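Fleltik Vitamin Buyers Club — Ondale branch
Minutes, August members' meeting

Started 7:10, late, door was locked. Quorum ok. Last month's minutes passed, one fix: "magnesium" was down as "manganese" twice.

1. Group order
Order went in Thursday. 352 bottles total, mostly D3 and the fish oil. Hennessy short us 23 bottles of the B-complex, says back order, no ship date. Refund or wait? Members split. Vote: wait until next meeting, then ask for the money back. Anyone who wants out now can email the club address and get credit on the next order.

Shipping went up again. Was free over a thousand dollars, now they want 1,275 before they drop the charge. We cleared it this time but not by much. Small orders in winter will be a problem. Idea from the floor — combine with the Falberg branch for November and January. Will ask them.

2. Labels
Long talk on the new joint formula. Front says "clinically studied", back has a proprietary blend with no amounts per ingredient. Three members like it and want it on the list. Others say we agreed last year, no blends without amounts. Rule stands for now. Hennessy to be asked for the breakdown and a lab certificate, lot number on it this time. If nothing comes back it stays off the list.

Also the melatonin gummies. Bottle says 5 mg per serving, serving is two gummies, flyer we handed out said 5 mg each. Our mistake. Corrected flyer to go out with pickup.
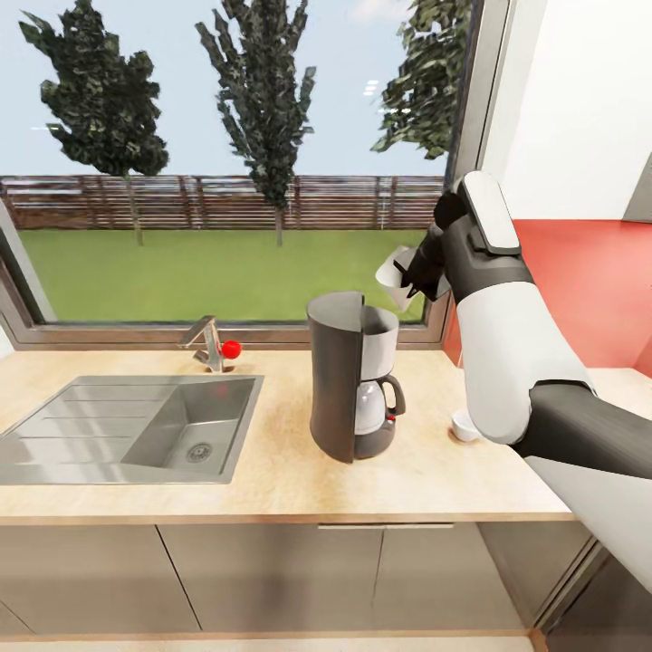
3. Iron and timing sheet
Draft of the one page handout was read out. Mostly fine. Too long in the middle. Members want the "what not to take together" part moved to the top with bigger type. Calcium and iron line stays. Add a line on coffee and tea with iron tablets, plenty of people swallow the lot with the first cup of the morning. A drip coffee maker and a paper cup would do for the drawing next to that line, keep it plain. Add "ask your pharmacist if you take blood thinners or thyroid pills" in bold. No dose advice from us, agreed again. Second draft to be read next time before anything gets printed.

4. Expired stock
Cupboard checked. 8 bottles of vitamin C past date, one zinc with the seal broken. All to be tossed, not given away. Question about whether "best by" is the same as expired — no agreement, we toss them either way. Shelf to be kept oldest in front form now on.

5. Dues
Stay the same. Short discussion, no vote needed.

6. Other
Pickup hours too short for people who work. Try 5 to 7:30 for two months.
Someone asked about protein powder. Too bulky to store, no.
Parking — use the side lot, the front is for the dentist.

Actions: email Hennessy (back order, breakdown, certificate). Write to Falberg. Fix flyer. Second draft of the handout.

Closed 8:25. Next meeting same room, bring your own pen for the order forms.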